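27.03.2024

Vormittags
Migration der Messdaten auf den neuen Speicher bei Sotetico abgeschlossen. 3.210 Datensätze übertragen, zwei davon mit falscher Zeitzone im Kopf. Beide von Hand korrigiert und die Prüfsummen neu berechnet. Das Importskript bricht bei Umlauten im Stationsnamen weiterhin ab. Ticket bleibt offen.

Mittags
Kurz in der Ausstellung für Naturstein gewesen. Für die Fensterbänke kommen zwei Sorten in Frage, ein heller Kalkstein und ein brauner Marmor mit weißen Adern. Der Marmor ist empfindlich gegen Säure und müsste imprägniert werden. Lieferzeit ab Lager Varkholm: bis Mai.

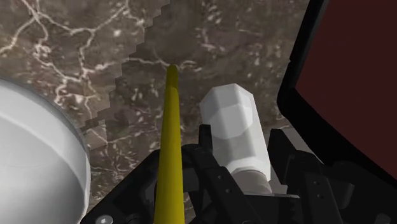

Abends
Heizkurve um zwei Stufen abgesenkt. Vorlauf danach stabil, Brenner taktet seltener. Die Werte in die Tabelle eingetragen, Spalte für den Außenfühler ergänzt. Nebenbei das Handbuch zum Meltik-Regler gelesen, Kapitel Nachtabsenkung. Die Werkseinstellung passt nicht zur Fußbodenheizung, Änderung vorerst zurückgestellt. Zählerstand Gas morgen früh ablesen.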